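The trouble with a confidence vote nobody can lose

By Yabsira Tufa
May 22, 2020

The government survived, of course. It was always going to. When the presiding officer read out the result of the confidence motion, the ministers on the front bench got to their feet and clapped as though they had come through something, and the state broadcaster cut away to a panel that agreed the country had been spared a crisis.

I would like to know which crisis. The motion was tabled by an opposition that did not have the numbers, answered by a prime minister who did, and debated for less time than the chamber gave last year to the rules on car park permits. Half the speakers read from sheets handed to them in the corridor. The member for Broston North read the same paragraph twice and was cheered both times by his own side.

We are told this was accountability at work. I have my doubts. The motion asked one question, which was whether the cabinet should answer for the Pinheiro contract, and at the close of the debate we knew what we had known at the start. The contract went to a firm with no record in water supply. The minister who signed it says he was advised to. The people who advised him have not been named, and the papers are with the cabinet office, where papers go to lie down.
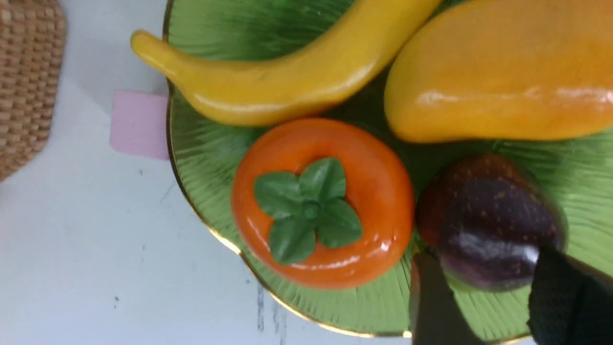
Photo: Broston Courier picture desk

The constitution allows a confidence motion once in each session. It was written that way after the unhappy years when governments fell every few months and no budget outlived the spring. I have some sympathy with the people who drafted it, who had queued at petrol stations and seen the schools shut. But a rule meant to stop parliament from pulling down governments for sport now lets a government choose the moment of its own trial. All it has to do is be attacked early, by opponents in a hurry, and it is safe until the next session opens.

That is what happened this month. The opposition leader wanted headlines before the local elections. The prime minister wanted the Pinheiro affair put to bed before the auditor reported. Both got what they were after. I don't say they arranged it between them, and I have no evidence that they did. I only notice how little anybody on either side seemed put out.

Look at what was left unasked. There are 4,000 households in the Stodska valley that were promised a mains connection under the contract. The minister told the chamber that work there was "well advanced". I went up to the valley earlier in May and found trenches, some pipe, and a site hut with a padlock on it. Perhaps the work is well advanced somewhere I was not shown. If so, a member of parliament might have asked where. The one who represents the valley didn't speak. She voted with the government and left by the side door, and her office has not returned my calls.

A good select committee would have had the minister in a chair for a whole morning with the contract open in front of him. We used to have one. The public works committee met 23 times in the last parliament and produced a report that got a permanent secretary sacked, after which the government took a sudden interest in streamlining. It was folded into the finance committee, whose chairman is a decent man with too much on his desk. The finance committee has met twice on public works since the merger. One of those meetings was to agree the dates of the other. 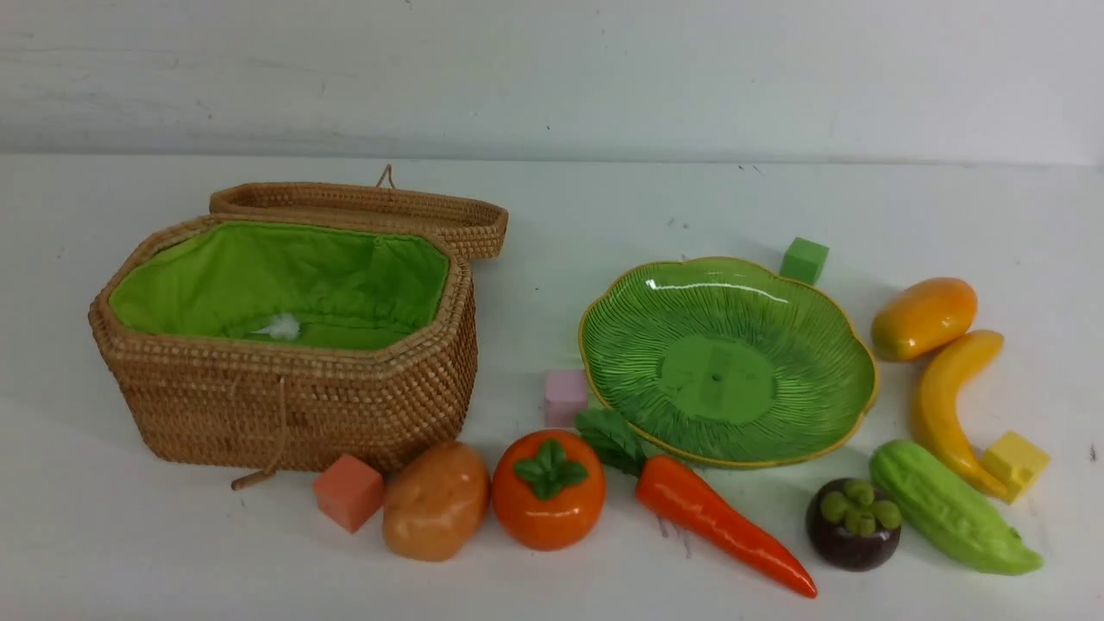
A rattan basket with a green lining, its lid open.

Supporters of the government will say that I am never satisfied, that the prime minister faced the house and won, and that this is what winning looks like. They have a point about the first part. I would also accept that the opposition deserves very little credit. It has had the Pinheiro papers that matter, or copies of them, for weeks. It could have published them. It preferred to wave them about on the steps and then put them back in the folder.

What I can't accept is the claim that the matter is now settled. A vote of confidence tells you that a majority of members would sooner keep the present ministers than face the voters. It doesn't tell you whether a contract was honestly awarded. Mixing up the two suits ministers very well, and I suspect that is why they have spent the days since the vote doing it. The information minister has used the phrase "the house has spoken" in every interview I have heard. The house has spoken about the house.

Then there is the proposed inquiry. The cabinet office let it be known, late in the evening after the vote, that the prime minister was "minded" to ask for an independent review. No chair was announced, and no date. The review would be held in private and would report to the prime minister, who would decide what to release. I have covered politics long enough to have seen several of these, and I can describe the ending now to save everyone the wait. Lessons will have been learned. Processes will have been tightened. The minister will have acted in good faith on the advice available.

The Sarnex inquiry went just that way. People may remember it as the business with the port land, where plots were sold cheaply to a company that sold them dearly before the ink was dry. It was meant to take 100 days. It took two years, and by the time it was published the minister concerned had retired to the upper house with a pension and a title. The printed version had so much blacked out that the index was the most useful part.

So what would I have instead? Nothing very daring. Bring back the public works committee, give it a chair from the opposition benches, and let it call for papers without asking the cabinet office first. Publish contracts above a set value on the day they are signed. Change the standing orders so that a confidence motion brought on one question doesn't shut the door on every other question for the rest of the session. A backbencher with a free afternoon could draft all of it.

I don't expect to see any of it done. Governments rarely hand sharper tools to the people watching them, and this opposition plainly hopes to be a government before long and would like to find things as comfortable as they are now. That may be the one subject on which the two front benches have full confidence in each other.

The auditor's report is due before the recess. It will not be debated, as the order paper for those weeks is already full. Members who care about it could give up a morning of their own and read it, and then put down written questions, which ministers must answer whether they like it or not. I shall be checking the list to see who does. 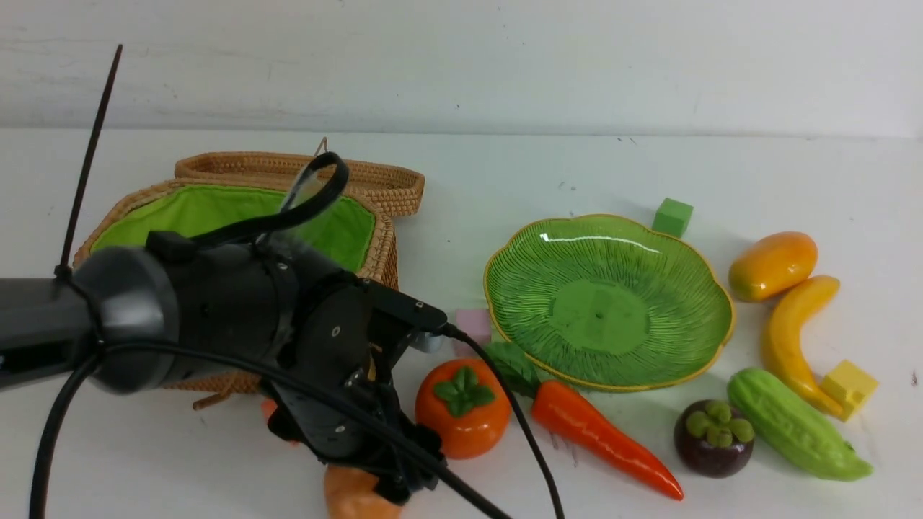
Pinheiro is a bad contract, I'll grant you that, but your memory of the old public works committee is kinder than mine. I sat in the public seats for a good many of those meetings. Half of them broke up without enough members in the room, and the report you praise was mostly the work of two clerks who were both moved elsewhere soon afterwards. Bring the committee back by all means. If the same party whips choose who sits on it, you will get the same empty chairs. Let the members elect it by secret ballot and then I might believe in it. As for Stodska, my sister is on the list for a connection. She has had three letters telling her the work is nearly done and has yet to see a man with a spade.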